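Listenarchiv | Übersicht | Nach Thema | Nach Autor | Voriger Beitrag | Nächster Beitrag

Abgelegt unter: Haushalt & Vorrat / Trockene Lebensmittel

Betreff: Re: [Vorratsliste] Motten im Mehl, wie lagert ihr?
Von: Aoi Chiba
Datum: 30. Januar 2025

Liebe Liste,

vielen Dank für die vielen Antworten auf meine erste Frage im Herbst. Ich habe sie alle gelesen und einige davon ausprobiert. Jetzt möchte ich auf die Nachricht aus Amulberg antworten, denn dort wird etwas gefragt, wozu ich inzwischen eine Meinung habe.

> Hallo zusammen,
> wir haben zum zweiten Mal Lebensmittelmotten in der Speisekammer. Beim
> ersten Mal haben wir alles weggeworfen und die Regale mit Essig
> ausgewischt. Danach war es eine Weile ruhig. Nun sitzen sie wieder im
> Dinkelmehl und auch in den Haferflocken.
> Meine Frage: Reicht es, wenn wir alle Tüten zusammen in eine große Kiste
> mit Deckel stellen? Oder muss wirklich jede Sorte ihr eigenes Gefäß haben?
> Und was macht man mit Mehl, das noch gut aussieht?
> Grüße aus Amulberg

Zu der großen Kiste: Ich habe es so gemacht und ich rate davon ab, wenn die Kiste der einzige Schutz ist. Bei mir standen neun Tüten in einer Kiste, und eine davon war schon befallen, als ich sie kaufte. Das wusste ich natürlich nicht. Nach einigen Wochen waren die Larven in fast allen anderen Tüten, denn durch Papier kommen sie ohne Mühe. Der Deckel hat also die Küche geschützt, aber den Inhalt der Kiste hat er nicht geschützt.

Auch sitzt bei vielen Kisten der Deckel nur lose auf dem Rand. Wer eine solche Kiste hat, soll einmal einen Streifen Papier zwischen Deckel und Rand legen und daran ziehen. Lässt sich der Streifen leicht herausziehen, so findet auch eine junge Larve den Weg. Für Nudeln in geschlossenen Packungen oder für Konserven benutze ich solche Kisten weiterhin gern.

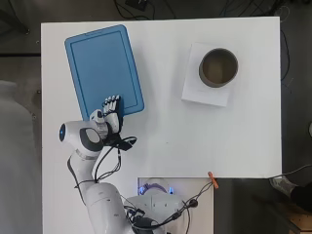
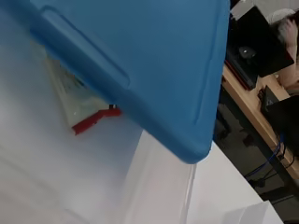
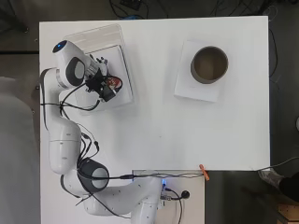
Auf dem weißen Tisch; der blaue Deckel und die Kiste sind im zweiten Bild.

Für Mehl und Flocken nehme ich heute Gläser mit Gummiring und Bügel. Jede Sorte bekommt ein eigenes Glas. Das kostet am Anfang Geld, und man muss auch den Platz dafür haben. Ich habe mit vier Gläsern angefangen und die anderen nach und nach auf dem Flohmarkt in Stustdale gekauft. Die Gummiringe waren dort meistens hart und rissig, man bekommt sie aber einzeln nach.

Mit neuem Mehl verfahre ich so: Die Tüte kommt in einem Gefrierbeutel in das Gefrierfach und bleibt dort eine Woche. Danach lasse ich sie im geschlossenen Beutel wieder Zimmertemperatur annehmen, bevor ich umfülle. Diesen Punkt habe ich beim ersten Mal nicht beachtet, und das Mehl ist am Glas feucht geworden und hat Klumpen gebildet. Jemand auf dieser Liste hatte davor gewarnt, ich hatte es leider überlesen.

Zu dem Mehl, das noch gut aussieht: Ich siebe es durch ein feines Sieb und sehe mir an, was liegen bleibt. Sind Fäden darin, dann werfe ich es weg, auch wenn es mir leidtut. Ist nichts zu sehen, kommt es in das Gefrierfach wie das neue. Im Januar habe ich auf diese Weise 445 Gramm Roggenmehl behalten und daraus ein Brot gebacken. Es war ein gutes Brot.

Noch etwas zu den Regalen. Das Auswischen mit Essig schadet nicht, doch die Puppen sitzen gern in den Bohrlöchern für die Regalböden und hinter den Leisten. Ich habe die Löcher mit dem Föhn heiß gemacht, jedes etwa 30 Sekunden. Bei beschichteten Brettern muss man vorsichtig sein, bei mir hat sich an einer Stelle die Kante gelöst.

Zum Schluss habe ich selbst zwei Fragen. Bewahrt hier jemand ganze Nüsse über den Sommer auf, ohne sie einzufrieren? Meine Walnüsse schmecken ab Juni ranzig. Und kennt jemand die Vorratsgläser von Doolan? In Gristosstead gibt es sie im Haushaltsladen, aber ich weiß nicht, ob der Deckel für Mehl dicht genug ist. Im Februar bin ich wieder dort und könnte ein paar mitnehmen.

Wenn ich einen Ausdruck falsch benutzt habe, dürft ihr mich gern korrigieren. »Schlupfwespe« habe ich erst durch diese Liste gelernt.

Mit freundlichen Grüßen
Aoi Chiba

Kontakt zur Listenverwaltung | © Vorratsliste, Beiträge bei den Verfassern | Nach oben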